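Section 4: Teaching the pick task by remote control

Okay, you've installed Plundodell, your leader controls are plugged in, and both arms answered the wiggle test in Section 3. Now for the fun part! In this section I'll take you through recording a demonstration in the sim cell, the one with the tray and the blue machine unit on the table. I did all my own learning in this cell before I let anyone near real hardware, and I'd suggest you do the same.

Before you start, load the scene called Tisevico bench and wait for the light in the toolbar to go green. If the arms sag a little when the scene opens, hit Reset once and leave your hands off the controls until they settle.

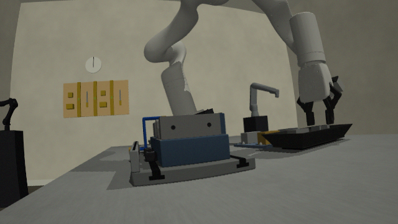

Page last changed: May, with the release 2 notes merged in

4.1 Getting lined up

1. Pick the right arm in the Control menu. You'll drive only this one for now. The left arm holds its pose over the machine unit, and you can ignore it until Section 5.

2. Open the gripper all the way before you move anywhere. I forget this constantly, and then I'm halfway down to the tray with closed fingers and have to start over.

3. Bring the gripper over the tray and stop while you're still well above it. Switch to Slow (the S key) and straighten the wrist so both fingers point down.

4. Press Record. The counter in the corner starts at zero, and each demonstration gets cut off at 600 frames, so don't go make coffee.

Note: If you pause with the recorder running, the pause gets learned too. My first batch had a lovely long hesitation in the middle of every single run, and the trained arm copied it faithfully.

4.2 Picking and lifting

5. Lower straight down. Try not to slide sideways once the fingers are below the rim of the tray.

6. Close the gripper with the trigger, slowly, and watch the force bar. Let go of the trigger when the bar turns orange. The grip holds where you left it.

7. Lift straight up until the part and the fingers are both clear of the tray, then stop there for one beat. I use this little stop as a marker when I split up the recording later.

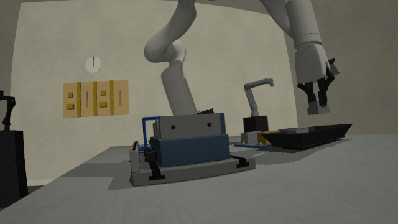
8. From there, carry the part toward the machine unit at a steady height. Small, smooth stick movements are what you want. If you overshoot, come back gently and keep recording (a few corrections in the data are good for it!), but if you drop the part, press Discard and go again.

Caution: Keep the right arm away from the left one. The sim will let the two of them pass through each other if collision checking is off, and your real arms most certainly won't. The setting is under Scene, Physics, and I leave it on all the time.

9. Press Stop, then Save. Give the run a name you'll understand on Friday afternoon. "test_new_final" is not that name.

4.3 How many to record

I start with 12 good runs, train on those, and see where the arm gets confused. After that I record more of whatever it's bad at. The sample set that ships with the Datanley add-on has 1,772 runs in it, which sounds scary, but you don't need anything like that to get a first pick working.

10. Play back each saved run from the room view before you train. You get the whole table from higher up, and a crooked approach is way easier to spot from there than from the driving view.
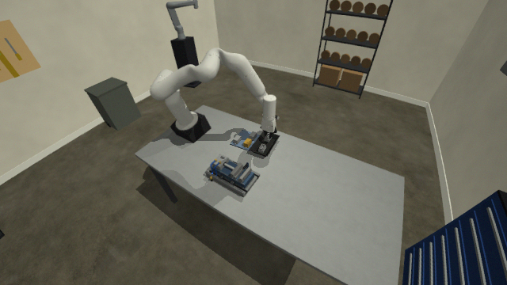
4.4 If something goes wrong

The arm lags behind your hand: Close the preview windows you aren't using. If that doesn't help, drop the render quality one notch.

The gripper opens by itself: Your trigger needs calibrating. Go back to Section 3 and run the Dimitriou controller check again with the trigger fully released.

Save is grayed out: You're still recording. Press Stop first, and the button comes back.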